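**Mesa de pinho: óleo ou verniz?**

**Yurani Cárdenas**
Comprei uma mesa de pinho maciço na Endenier, sem acabamento nenhum, e vou usá-la na cozinha todos os dias. Na loja disseram para passar óleo, o meu vizinho diz verniz. A mesa tem 22 mm de tampo e já apanhou uma mancha de café. O que fariam?

**Mieczysław Adamczyk**
Para cozinha, verniz de base aquosa, três demãos. Lixa fina entre cada uma e 12 horas de espera. O óleo é mais bonito, mas o pinho é mole e absorve tudo, por isso vais ter de repetir a aplicação com frequência.

A mancha tira-se antes de qualquer acabamento. Lixa o tampo inteiro no sentido do veio, senão fica uma zona mais clara.
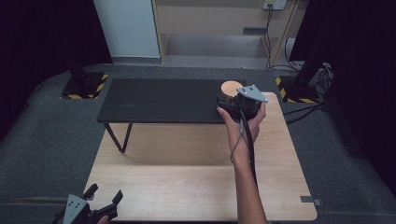

Que lixa se usa para tirar uma mancha de café? Começa com grão 120 e acaba com 180, sempre à mão ou com lixadora orbital leve.

**Edith Arboleda**
verniz

**Pramila Thakur**
Discordo em parte. Tenho uma mesa de pinho com óleo duro há seis anos e só a retoquei duas vezes. Se riscar, trata-se só o risco, e com verniz tens de lixar tudo outra vez. Uma lata da Raltau custou-me 50 euros e ainda sobrou. Experimenta primeiro na parte de baixo do tampo, porque o pinho amarelece bastante com alguns óleos.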